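Guest Room Policy for the Household: Notes on Receiving Overnight Visitors
Posted 13/04/2020

Readers of this blog will be aware that the household has, over the years, received a considerable number of overnight visitors. It has also received a number of complaints, most of them polite. The following notes set out the arrangements that will apply when visits resume, which we hope will be in July. They may be of use to other households in a similar position.

The first matter is notice. Visitors are asked to give notice of their arrival, in writing, no less than 72 hours in advance. A text message is considered to be in writing. A remark made at a wedding is not. Mr. Man-sik Yeon, a friend of long standing, has pointed out that he once gave notice by postcard from Drevari and reached the house before the card did. The postcard was later accepted as valid, but the practice is not encouraged.

The second matter is bedding. The household previously kept white sheets for guests and colored sheets for the family. The distinction has been dropped. All sheets are now held in one cupboard and are issued in the order in which they come to hand. Two blankets are provided per person between fall and spring. Additional blankets may be requested up to the hour at which the hosts go to bed, after which visitors should help themselves from the hall.
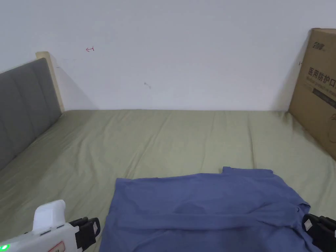
Length of Stay

The standard stay is 4 nights. This figure was reached after long discussion and reflects the experience of both hosts and guests. By the second night the visitor knows where the cups are kept. By the fourth, the hosts have usually run out of things to cook without repeating themselves. Longer stays are welcome by agreement, and a visitor who stays past the agreed period will be included in the weekly shopping and the taking out of the recycling.

Mr. Myroslav Palamarchuk holds the record for the longest stay, at 20 nights. He had come for a weekend to look at an apartment near the Kwon bakery, and the apartment fell through. During that time he repaired the back gate, taught the household a card game which has caused lasting disagreement, and replaced our coffee with a kind of his own choosing. The coffee has been retained.

Mornings

Breakfast is available from seven. It consists of bread, eggs and whatever fruit is in the bowl. Visitors who rise earlier are free to use the kitchen, with the exception of the blender, which can be heard in every room of the house and in part of the one next door. The radio may be played at low volume. Tea is in the tin marked Flour, and flour is in the unmarked jar beside it. A correction to the labels has been under consideration for some time.

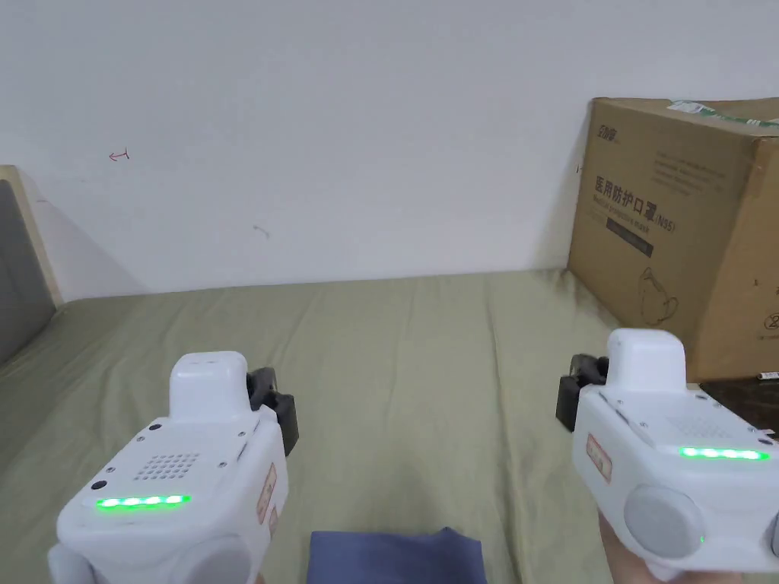 Visitors should also be advised that the hot water is limited. The heater will supply two showers in succession, and a third person should wait half an hour. When my cousins came from Vuvley, all of them wished to bathe before the same early train, and a written schedule had to be taped to the bathroom door. It worked well enough that we have kept it in a drawer.

Departure

On the day of departure, visitors are asked to fold their towels over the rail and leave the bed as it is. The hosts prefer to change it themselves. Items left behind will be kept for one year. The household is at present holding a gray scarf, a phone charger and the second volume of a history of the Tarkik railroad – the owner of the book is particularly requested to write, as I have now finished it and would like to borrow the first.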